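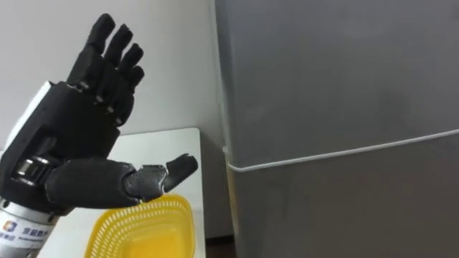
Hand with fingers raised, thumb out to the side

From: Hortensia Zúñiga
To: Panel and Altarpiece list
Date: June 1, 2026
Subject: Re: Brernis Annunciation, is the left wing by the same painter?

M. Hoàng wrote:
> I have been through the 2 wings again with the new photographs and I still
> can't see one painter in them. The right wing (Mary at the desk) is tight
> and careful, with the folds of the blue mantle drawn first and then filled
> in. The left wing (Gabriel) looks as if it was done in a hurry. The green
> lining of the cope is one flat tone with a few strokes of yellow on top.
> The Purkel catalogue gives both to the Master of Zavetach without any
> discussion. Has anyone on the list seen them out of their frames? And does
> anyone know why the floor tiles don't line up when the wings are put side
> by side? I would have thought a workshop would get that right at least.

I saw them out of their frames, for two mornings, when they were in the studio at Purkel having the old varnish taken down. I wasn't there to work on them, so take this as notes from a visitor.

On the tiles first. The wings have both been trimmed. On the right wing you can see the raised lip of ground along the top and the outer side, where the gesso was built up against the original frame, but there is none on the inner side. On the left wing the lip is missing at the bottom as well. If you allow for a strip gone from the bottom of Gabriel's panel, the tiles drop to the level of the other side and the lines run through. They don't run through perfectly. The vanishing points differ a little, Gabriel's being lower, but I wouldn't hang a second painter on that. Plenty of pairs from the same shop do the same thing.

The green lining is harder to judge than your photographs suggest. What you are seeing as one flat tone is mostly the loss of the top layer. Copper green glazes on that panel have gone brown in the shadows, and at some point someone cleaned the lining hard, probably thinking the brown was dirty varnish. There is a patch under the frame rebate, near the hem, where the glaze was protected. It is deep and quite glossy and has the same step from light to dark as the blue of the mantle. So the yellow strokes are what was left standing when the rest went. I would leave the lining out of the argument.

The heads are a different matter, and there I'm with you. Mary's face was modelled over a grey underlayer that shows through at the temple and under the chin. Gabriel's has no grey that I could find. The flesh goes straight on to the white, and the shadow by the nose is hatched in a reddish brown. The lips are done differently too, with one stroke for the lower lip where Mary has three. The hair I can't decide about.

My own view, for what it is worth, is one design and one workshop, with an assistant given the angel's head and possibly the lily. The infrared images would settle some of it. They exist, because I was shown two of them on a screen, and there was a change in the position of Gabriel's raised arm — it started lower, nearer the chest. I didn't take notes on the rest and I'd rather not go from memory.

As for the catalogue, the entry goes back to the sale list, where the wings are lot 313 and called "two leaves of an altar, German". The name of the Master of Zavetach was attached later on the strength of the Zavetach Visitation, which has the same tooled border to the halo. Punches could be lent or sold, so the border tells you about a tool and not much about who was painting. I have said this on the list before and was told off for it.

Two practical things. The archive at Brernis has the parish accounts on film and there is a payment on sheet 200 for "the carriage of the leaves", no painter named. I have a transcription and can send it to anyone who asks, off list please, as the attachment limit here is small. And the wings go back on the wall in September, higher up than they used to hang, so anyone who wants to see the edges should write to the studio before then. They were helpful when I asked.

Does anyone have a decent colour photograph of the Visitation? Mine is a scan of a postcard and the faces are no use at all.

Hortensia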